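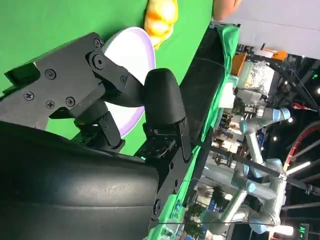
# Green Cloth, Lavender Plate: Our Fall Table at Clilholm

The lavender plate finally got its day out! I bought it in May from Gundo (the little housewares shop, not the big online one) and it has been sitting in its paper ever since, waiting for a table that suited it. Fall came, the green cloth came out of the drawer, and on 24th October we set everything up at Clilholm and had a go at a bread-and-plate table for the El Khatib bakery page.

I went back and forth on the cloth for ages - cream felt too safe, brown too gloomy - and then somebody laid the bright green one down and I stopped arguing. It's a proper grass green, and that pale purple looks so fresh on it.
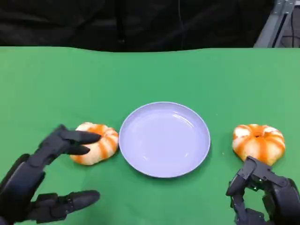 *Empty plate in the middle, one little white-and-orange pumpkin shape on either side.*

I'm very fond of this one. The dark fabric at the back makes the green sing, and the rim catches the light so nicely that it goes nearly white in places. I could have left it at that and gone home happy, but there was bread to think about!

Twisted rolls were the only choice for me. A plain round bun on a round plate is a bit sleepy, and a twist gives you that lovely orange glaze with the pale cream streaks winding through it. One for the plate, one beside it on the cloth, and I'm leaving the crumb in, thank you very much.
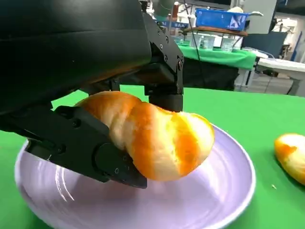 ## Trying it from the side

The gallery page can hold 17 pictures, so of course I wanted to fill it. Looking along the table you get the long drape of the cloth over the edge, which I like more than I expected to (I didn't iron it, and I'm not going to start now).

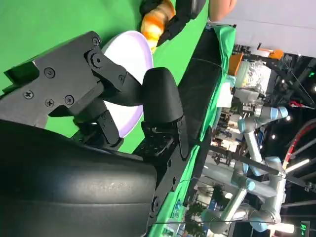
The plate rim is what I keep coming back to. It's white until you look twice, and then there's that touch of lavender. If you're after something similar, Gultadetti does a deeper bowl in nearly the same shade, and I've got my eye on it for soup season. Next up is the same cloth with pears, if I can find any that aren't bruised.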